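Lustell Wall Rail System — Hook Rail, 7 Position

Product code: LR-7
Category: Storage and display > Wall rails
Supplied by: Ridport Storage Supplies

Overview

The Lustell LR-7 is a surface-mounted hook rail for stockrooms, workshops, classrooms and retail back-of-house areas. It carries bagged fasteners, spare parts, keys, tags and other small items that are normally kept in drawers and lost there. The rail is an aluminium extrusion with a continuous rear channel. Hooks slide into the channel from either end and lock with a grub screw, so spacing can be changed after installation without drilling new holes.

The LR-7 replaces the earlier Cusi rail. Hooks from the Cusi range fit the LR-7 channel, but Cusi end caps do not.

Specifications

Material, rail: extruded aluminium, clear anodised
Material, hooks: zinc-plated steel
Hooks supplied: 7
Fixing points: 2
Channel end caps: 2, grey
Hex key: included
Wall fixings: not included
Finish options: natural, white powder coat (order code LR-7W)

Mounting surfaces

Masonry, timber studs and solid panel are all suitable. On plasterboard, at least one fixing point must land on a stud or nogging. Hollow-wall anchors may be used for the other. Do not fix the rail to unsupported foam-core or corrugated plastic sheet.

Bagged goods

Resealable bags with a punched hang hole are the usual choice for small parts. Bags should be hung singly where the contents are picked often, and labelled on the front face below the hole. Thin film bags will tear at the hole if overfilled — use a reinforced header for anything heavier than light hardware.
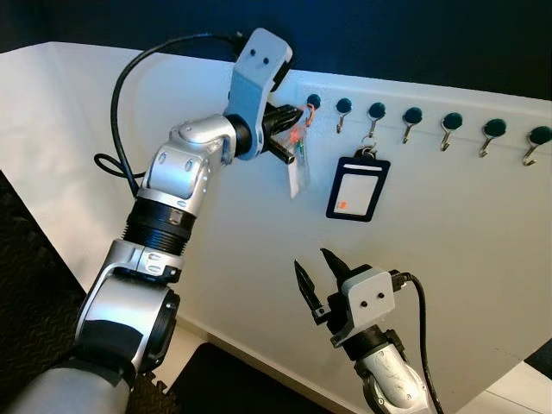

Installation

1. Mark the height of the rail and draw a level line. For standing users, a hook height between elbow and shoulder is preferred.
2. Offer up the rail and mark both fixing points.
3. Drill and plug to suit the wall. Pilot holes are required in hardwood.
4. Fit the rail and check the level before final tightening.
5. Slide in the hooks, set the spacing and nip up each grub screw with the hex key. Do not overtighten. The anodising will mark.
6. Press on the end caps.

Care

Wipe with a damp cloth and neutral detergent. Chlorinated cleaners discolour the hooks.

Ordering

Single rails ship from stock. Carton quantity is 14 rails. Spare hooks are sold in bags of 100 under the Laleck label and are the same part as those supplied with the rail. White rails are made to order, and colour variation between batches is possible.

Trade enquiries: Hernán Cuadros, Ridport Storage Supplies

Page last revised Wednesday, March 2, 2022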